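So can a robot do my chores yet?

I have been promising this post since November, so if you were one of the people who kept poking me in the comments (hi, Yesenia!), thank you for your patience. Life got busy and then my washing machine broke and then it was the holidays. You know how it goes.

For anyone new, my cousin Aarti Upadhyay works on home robots in Seltlow, and she has been telling me for about a year that tidying a living room is harder for a machine than building a car door. I laughed at her. I tidy my living room every night with a cup of tea in one hand! So she told me to come and watch for an afternoon and then see if I was still laughing.

The job for the day was straightening up. Get the things off the floor, sort out the armchair, leave the cushion looking like somebody cares. It's the stuff I do without thinking while I yell at the kids to brush their teeth. Brown tub chair, pink cushion, tile floor, a white cable lying in loops. It could have been my house on a good day (my house on a bad day has a lot more cereal in it).
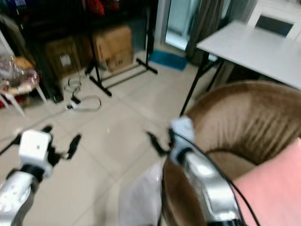 What it's good at

I'll start with the nice part, because I was more impressed than I thought I'd be. It's patient! It will go back to the same cushion 12 times and never once sigh or mutter under its breath. Aarti says hard, boxy things are the easiest, stuff with a clear edge that stays the same shape when you pick it up. Give it a cardboard box or a book and it has a pretty good idea where to grab.

It also doesn't care how boring the job is. I asked Sarla Sengar, who writes a lot of the code, what she'd want it to take over at her own place and she said socks before I'd even finished asking. Same, Sarla. Same.

Soft things are where it gets interesting. A cushion squishes, so the place you aimed for isn't there anymore once you touch it. And my beloved velvety chairs are apparently a pain too, with all those curves and pleats and the nap going every which way, so the fabric looks light from one side and dark from the other. I had never once thought about how my own couch looks to somebody who has never met a couch.

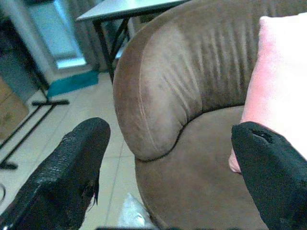 Then there are plastic bags, which I now feel I should apologize to Aarti about. I said "it's only a bag, just pick it up" and got a very long look. A bag has no real shape, it's shiny in some spots and see-through in others, and if you squeeze where you think the bag is you can end up with a handful of air. Cables are the same kind of trouble. My toddler can do both, but then my toddler has been practicing on my purse since she was born.

And it's slow, you guys. I timed one cushion on my phone because I'm nosy, and it took some 40 seconds from start to finish. I could have done the whole couch and been back at my tea. When I said so, Sarla told me it was 2 minutes last spring, and she looked so proud that I kept my mouth shut after that.

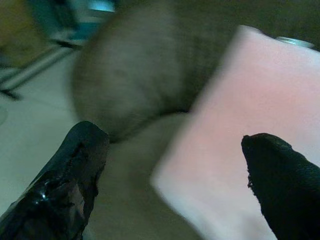 Would I buy one?

Not yet! If one showed up at my door tomorrow I'd be thrilled for a week, and then I think I'd start quietly doing the room myself before it got going. I'm impatient and I like my cushions a certain way.

But I've changed my mind about the laughing. I went home and watched my own hands while I folded a blanket, and there's a lot going on in there. You find the corner by feel, you give it a shake, you let go at just the right second. Try it tonight and tell me I'm wrong.

Aarti thinks clearing a floor will come first, then loading a dishwasher, and folding laundry way later. My sister-in-law Melati says she'll wait for the laundry one and not a day sooner. What would you hand over first? Leave me a comment, and yes, the washing machine story is coming next.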